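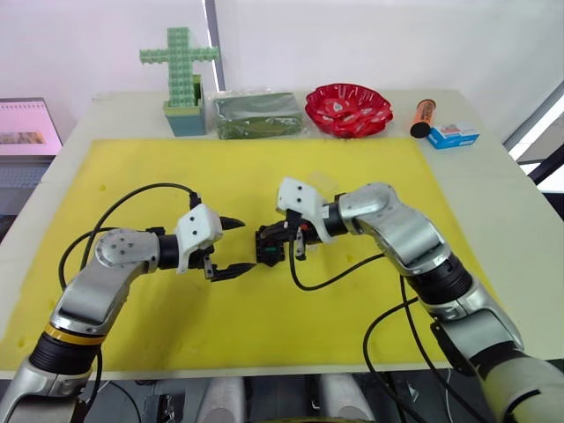 Photo: Paula Ursu / Two-Arm Small Parts project

Which fingers, which camera? Our term with two arms and a lot of fuses

Our group was three people: me, Paula Ursu and Baptiste Maillard. We were supervised by Beverley Rakena, who let us get on with it and then asked very awkward questions on a Thursday. The original title had the word "bimanual" in it four times, so I've changed it.

What we wanted to find out was pretty simple. If you've got two arms working over the same table, and the things they have to pick up are tiny, does it matter more what the fingers are like or where the camera is? Baptiste was sure it was the fingers. I was sure it was the camera (I wanted it to be the camera, because I'd already written half the code for it). Paula said we'd better do both and keep score.

The parts

Beverley wanted something you'd find in a real workshop, so we went for blade fuses, green dispensing needles, a little black block that we all called the connector, and a couple of small clear plastic boxes. The fuses are lovely because they come in different colours and they've got a definite front and back. The needles are horrible. The hub is easy enough to hold but the metal bit is so thin that if you've gripped the hub a tiny bit squint, the tip ends up somewhere else entirely, and then the other arm goes looking for it in the wrong place.

Everything got put down on a big yellow mat. We started on the bare white table and I'd not recommend it! Small parts skitter off as soon as a fingertip touches them, and there's no give at all, so if your height is out by a millimetre you press the fingers straight into the tabletop. With the foam you can push down a bit and nothing awful happens.

The two finger sets

We had two sets to try. The Plerkico ones have a plain gripping face, and the Bradell ones are the same shape near enough but with a ribbed face. Both are black and both come to a point, so after a fortnight of muddling them up Paula put a dab of nail varnish on the box of one set. Swapping a pair took me ages at first, then I got a better hex key off Şükran Türkmen in the workshop and it became a five minute job.

I drove the arms by hand with the leader handles for most of the attempts. Baptiste did the rest and he's much better at it than I am, which is a problem I'll come back to. We'd pick a part up with one arm, pass it over to the other one in the middle of the mat, and put it down again. An attempt counted as clean if the part was picked up, handed over and put down without being dropped or having to be regripped. Anything else went down as a fail with a word or two about why. 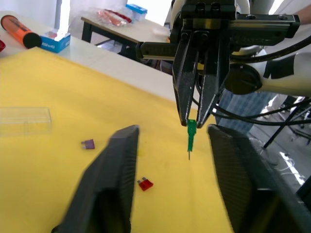

With the needles we changed the rule slightly, as passing one over by its hub is a fiddly business when the first gripper already has hold of the only bit worth holding. So for those, one arm just had to pick it up and hold it hub-up, tip pointing at the mat, while the other arm came in close and had a look with its wrist camera. If you could see the whole needle on the wrist view, down to the tip, that was a pass. This was Baptiste's idea and it was a good one, as it made us think about what the camera on the second arm was for. Up to then I'd treated it as a spare.

How many we did

All told we logged 1322 attempts, of which 861 were clean. I know that sounds like a poor rate. A lot of the bad ones are from the first couple of weeks when we were still learning the handles, and we decided to leave them in and mark them instead of pretending they hadn't happened. Beverley was quite firm about that.

The notes on the fails turned out more useful than the totals. Over 400 of them had a reason written down that we could sort into a pile. The biggest pile was "couldn't see it", then "slipped", then "grippers bumped". There was a small sad pile marked "me", which is all mine.

Fingers

The ribbed set was better on the connector, no question. That block has a notched edge and it likes to roll out of a plain grip when you lift it, and the ribs stopped nearly all of that. On the fuses it depended which way you took them. If you grabbed the plastic across its flat sides both sets were fine. If you went for the prongs, the ribs were worse, as a prong would drop into a groove and sit crooked, and then handing it over was a lottery.

On the needle hubs I couldn't tell the two sets apart. Baptiste says he could. His numbers are a touch better with the ribs and mine are a touch better without, so I've put "no clear difference" in the table and he's agreed to that under protest.

Bumping was the same with both sets, as you'd expect from fingers the same length. When both arms come in from the near corners and meet in the middle, the tips end up really close together, and from the handles you lose your feel for how far apart they are. We got into the habit of parking one arm with its fingers open and only moving the other. Slower, but it more or less got rid of that pile.
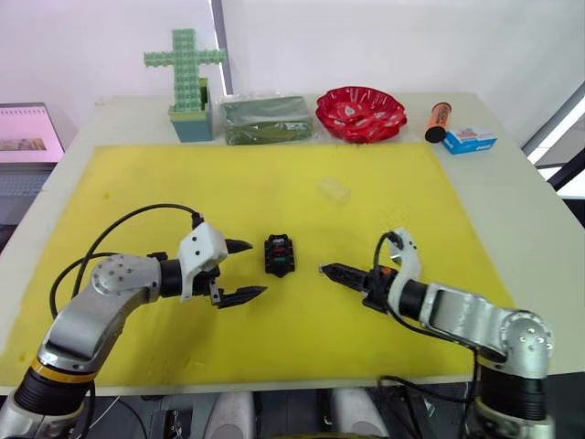 Cameras were my bit, so forgive me if I go on. We had the head camera looking down over the whole table, and a small one on each wrist. The head view is the one you naturally look at: you get both grippers, all of the mat, and the stuff parked along the back, so you always know where you are. For anything dark it's great. The connector, sitting there black on yellow midway between the grippers, was something I could line up on from the head view alone. Put a bit of clear plastic just behind it, though, and you can barely make the plastic out, it goes the same yellow as the mat underneath. I must have driven at a piece like that dozens of times with more hope than aim. On the wrist view you get a lot nearer to it and there's usually an edge or a bit of haze to go on.

What the wrist camera is bad at is everything else. The fingers take up a great chunk of the view, and when the arm is moving quickly they smear. You also get whatever happens to be in the background, at a silly angle: table legs, cables, somebody's trousers. I got properly lost more than once and had to back the arm off and look at the head view to work out which way up I was.

The delay was a nuisance too. Our Itgate video box was adding 220 milliseconds on the wrist feed when we measured it, and the head camera, which was plugged straight in, was much quicker. You don't notice on a slow approach. You very much notice in the last centimetre. Tincuța Chiriac helped me take the box out and run the wrist cameras on their own cables, and the "couldn't see it" pile stopped growing so fast after that. I can't say how much of that was the cable and how much was me getting used to looking in two places at once, and it's the weakest part of the report.

Things that are wrong with all this

Two drivers, and not equally good. Baptiste did more of the Bradell attempts than I did, simply because of how our timetables fell, so some of the credit the ribs get may belong to him.

The light changed a lot as well. There's a window on the right-hand side of the table and on a bright morning the head view washes out over there. We wrote down the time of day but not the weather, and by December we were doing half the runs under the ceiling lights anyway.

And we only had one mat. I'd love to see the clear parts on a dark one. Mac Giolla quoted us for a sheet in navy but the money had gone on spare fuses by then.

So who was right

Both of us a bit, which annoyed everyone. For the connector, change the fingers. For anything clear, sort the camera out first, and don't bother swapping fingers until you have. If I was setting up the table again tomorrow I'd fit the ribbed set, keep the head view on the big screen and the wrist views side by side beneath it, and get the cables sorted before the first run. Paula has the log and the tables if you want to check our adding up, and the nail varnish is still on the Plerkico box.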